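Visit to the open day of the Tatlı chair house, Himurville

In May 2021 I went with my sister to the open day of Tatlı, a small firm which repairs and covers chairs. It is in Himurville, in the old part behind the fruit market, and from the railway station you need 15 minutes on foot. I had wanted to see it already in March, but then the doors were still closed for visitors.

We bought our tickets at a little window in the yard. With the ticket you get a paper bag with a plan of the rooms and a pencil. The plan is not very good. We looked for room 2 on the wrong side of the yard and came into the place where they keep the delivery van, but a friendly lady sent us back up the stairs.

The first room is for the wood. It smells strongly of glue and of fresh shavings, and I could have stayed there the whole morning. On the walls hang the old patterns for legs and backs, cut from thin board and darkened by many hands. One man was bending a rail in a wooden form. He told us that the wood stays in steam before, and that he has only a short moment to put it in its place. If he is slow, it cracks. He showed us a box with cracked ones, and he was not ashamed of it at all.

In the next room they keep the seats. There are shelves up to the ceiling with cloth, leather and things that look like leather, and you may touch everything. My sister liked a green one with a rough surface. I liked the brown ones more, because in my parents' kitchen we had such seats, and in summer our legs stuck to them. The firm covers 200 seats in a year, many of them for cafés, and the rest for people who come with a single chair from the grandmother. I asked which work is more difficult. The answer was the single chair, as every old chair has its own faults and somebody who loves it.

After this we came to the part I had waited for, the care corner. Here you learn how to clean a chair without doing harm to it. I must confess that at home I always used the same wet sponge for everything, the table, the chairs and also the window. This is wrong. A smooth seat wants a soft cloth, and you should press it lightly and move it from the middle to the border. At the border you fold the cloth and go along the edge, where the crumbs and the dust like to hide. The wood is done separately and with another cloth.
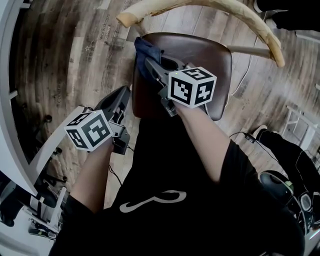 For pale wood with no varnish they advise almost no water. A dry cloth is enough for most days, and if there is a mark you can take a little soap, but then you must dry it at once. I asked about oil. Opinions were divided! One of the workers uses it twice a year on his own chairs, and another one said that it only makes the wood yellow. I have decided to try it first under the seat, where no guest will look.

They also spoke about the floor, which I had not expected. A chair leg with a grain of sand under it scratches the planks each time someone sits down, so you should turn the chair over sometimes and wipe the feet. At home I did this the same evening, and what I found there I will not write.

At noon we made a pause in the yard. Pluditz, the bakery from the next street, had a table with cheese pastries and very strong tea. The pastries were gone quickly, so if you go, eat first and look after. There were benches in the shade and one cat, who did not wish to be touched.

The last room is the shop. Prices are not low, but I found them fair for work done by hand. A small stool with a round seat costs 32, and a new cover for your own chair depends on the size and on the material. They sell also the cloths from the care corner, in packets. I bought one packet and a little tin of wax. My sister ordered the green cover for the chair in her hall, and now she must carry the chair to Himurville by bus, which she had not thought about when she paid.

Some practical remarks for those who want to visit. The stairs to the upper rooms are steep — with a pushchair it is not possible, and for people with a bad knee it is not easy. The toilet is in the yard, behind the blue door. If you come by car, leave it at the Drovitz garden centre, where parking is free, and walk over the bridge. Photographs are allowed in all the rooms, only in the wood room they ask you to stay behind the line when the saw is running.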